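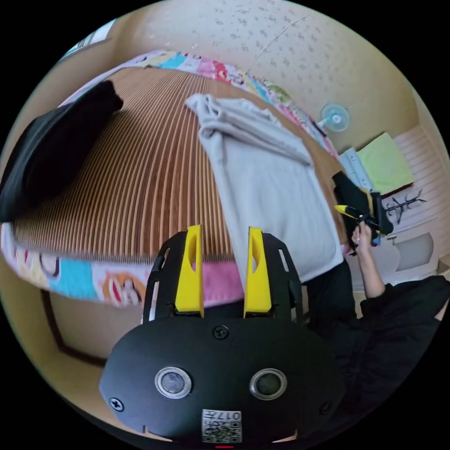

View across the bed. Photograph: Fatima Okafor

Pistier character planner, version 2: a review for members

The Hetari Society of Crime Writers reviews planning software on behalf of members working on a series. Pistier, published by Okoro, is a desktop program for recording the particulars of fictional characters from one book to the next. The society tested it between June and the date of publication, using the casts of two members' detective novels.

Each character is given a file holding name, age, rank, family, manner of speech and first appearance. Files may be linked, so that a sergeant's transfer in the third book is also noted against her inspector. The largest cast entered during the test produced 1123 separate notes, and searching them remained quick.

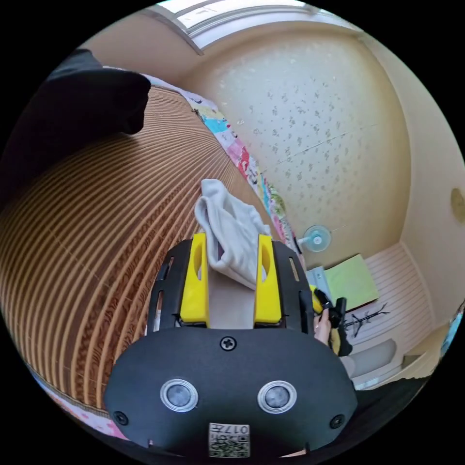
Continuity checking

The continuity report is the strongest part of the program. It compares dates and ages across a series and lists any that disagree. In one manuscript it found that a pathologist had retired before the case on which she gave evidence. It doesn't read the manuscript itself, and depends entirely on what the author has entered. Members who keep few notes will therefore see little benefit until the files have been completed.

Nicknames are handled poorly. A detective known by his surname at work and by a childhood name at home was treated as two men until the files were merged by hand.

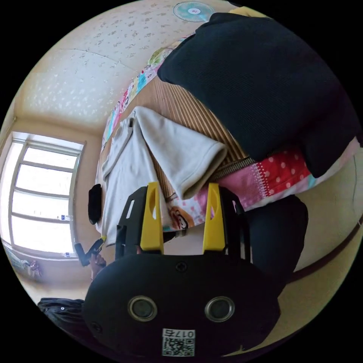

Templates and export

Pistier is supplied with 25 character templates. Those for police officers are sound, although the witnesses and minor suspects are thinly drawn, and several share the same suggested history. The society advises members to begin with a blank file for anyone who speaks in more than one chapter.

Export to plain text was reliable. Export to a word processor lost the links between characters, and a file of around 900 lines had to be tidied before it could be sent to an editor. The printed summary sheets are clear, but the type is small and can't be changed.

The program is recommended to authors with at least two books in a series. Those writing a single novel may find a notebook sufficient.

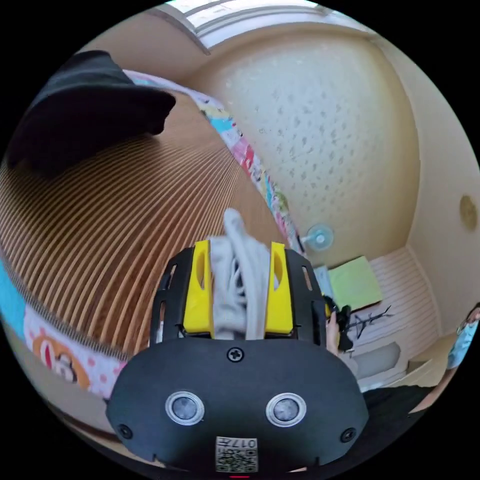
Ekene Ugwu: I have used the earlier version for my own series and agree about the nicknames. Merging the files also removed the dates of first appearance, so members should save a copy before they try it.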